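How I Quiet a Sticky Drawer (and Keep It That Way)

I put off fixing drawers for years - I figured it took a workshop. It takes a vacuum, a rag and maybe half an hour, and I do mine every September now!

Start by emptying the drawer and pulling it out as far as it goes. Look along the side. If you see a metal rail, you've got slides, and you want a dry spray. If it's just wood rubbing on wood, grab a candle stub (my neighbor Laine swears by bar soap, which works too but gets crumbly).

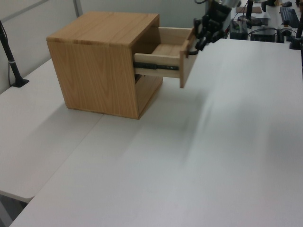
Black ball-bearing slide along the side of the drawer.

Vacuum the rail first, then wipe it with a rag until the rag stops coming up gray. Spray lightly, open and close the drawer 5 times, and wipe off the extra. Go easy, because too much spray just collects more dust.

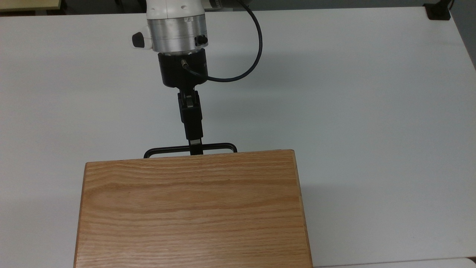
Wooden runners need a little more patience. Rub the candle along every edge that touches, push the drawer in and out, and do it again wherever it drags. It helps to have the piece up at a comfortable height, like the wooden box on that big white table, so you're not crouching on the floor with a flashlight in your teeth. If it still drags after 4 rounds, sand the shiny spots with 300 grit and wax again. Mine went from squealing to almost silent, and I keep the candle stub in the top drawer for next time.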